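Home | Local | Business | Food | Opinion

Canteen arm takes over the trays at Irnport, but who gets the hours back?

2 min read

Wed 1 July - Fullano, the catering firm that runs the staff canteen at Irnport, says its new robot arm will free kitchen workers for "better tasks." It has yet to say which ones.

The arm handles cups, trays and utensils at a wooden prep table. Fullano feeds 277 people a day at the site with a kitchen staff of 7.

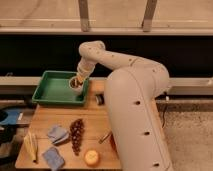
The arm with its gripper at a small white cup in the green tray.

Marisol Villanueva, who has worked the early shift for two years, is not convinced. "I used to set up and go," she said. "Now I set up for the arm, and then I stand by it. They call that supervising."

Operations manager Dezső Hegedűs said no jobs will be cut before November. Asked about after November, he said staffing is "always under review."

Fullano expects to save 60 staff hours a month. It would not share how it got that number - or whether it includes the time spent laying things out.

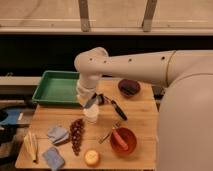 What happens next

Workers meet with management later this month. Villanueva wants the new duties written down, with a pay rate beside them.

Recent items
Onu bus depot keeps its night counter open
Ullholm bakery drops self-checkout
Letters: Who fixes the machines?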